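Tusmont Tabletop Kit: Frequently Asked Questions
Last updated 24 June 2025

What is the Tusmont kit?
Two robot arms on a shared metal track, with a gripper on each arm, one fixed camera and a small camera at each wrist. It is sold as a recording and practice station for two-handed tabletop tasks. You can buy it or rent it.

Who is it for?
Mostly labs, colleges and small companies that want to try a handling task before they pay for a full cell. You should be comfortable with a command line. You do not need to write your own drivers.

How much space does it need?
A sturdy table and a clear wall socket. Leave 400 mm free behind each arm base for the cables. The frame comes flat and takes two people an afternoon to put up.

What can the arms lift?
Up to 250 grams per arm at full reach. Artificial flowers, pens and small kitchen items are fine. Check heavier glassware on a kitchen scale first.

Can it handle thin or awkward objects?
Yes, within limits. Flower stems are one of our standard tasks. The fingers close on a single stem without trouble, but a bundle with crossed stems takes slower moves and some practice. Leaves can block the wrist view, so most users keep the fixed camera on screen as well.
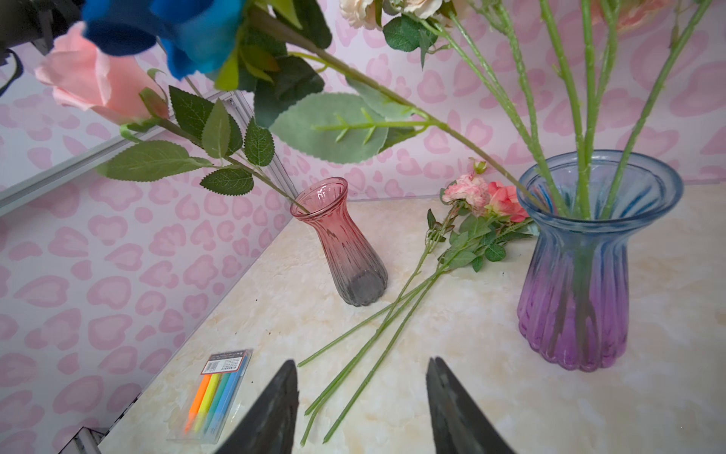
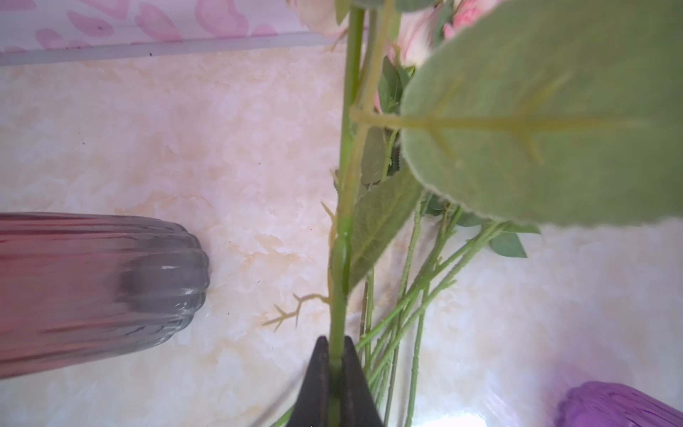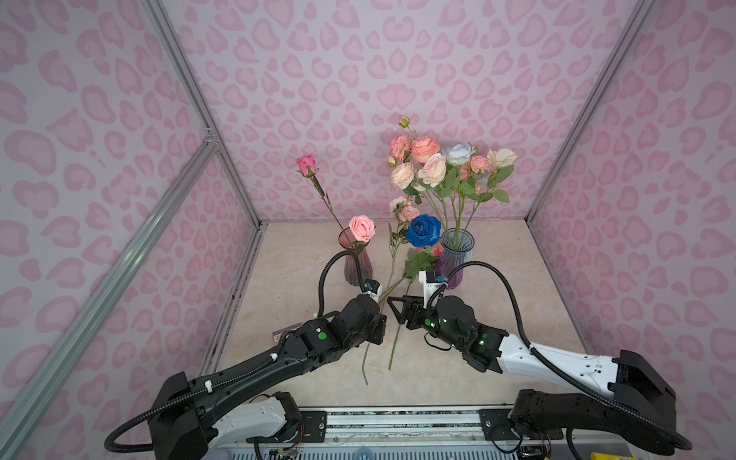
Flower task with ribbed vases and artificial roses. First and second: wrist views. Third: fixed camera, both arms.

Can I change the walls and the table surface?
Yes. The wall panels clip to the aluminum frame, and any printed paper or cloth can go over them. Ghumman supplies a set of patterned coverings, sold separately. Very shiny surfaces give reflections, so test one before you order a full set.

Do the fingers damage glass?
The standard fingers are hard. For glass we suggest the Skirneo soft tips, which slide over them. Breakage of your own items is not covered by the warranty.

What software is included?
Custen, our recording program. It saves all camera views and the arm positions together. One license covers one kit.

How long do the parts last?
Finger pads should be changed after 3000 grips. Check the wrist cables at the same time, and replace any that have stiffened or split.

What does the rental include?
The kit, delivery, one spare set of fingers and a setup call. The shortest rental is 30 days. Rentals that run through December must be booked by the end of the month before.

Who do I contact?
Write to Amerley Eshun in customer support through the contact form. Please include your kit number and the Custen version you are running.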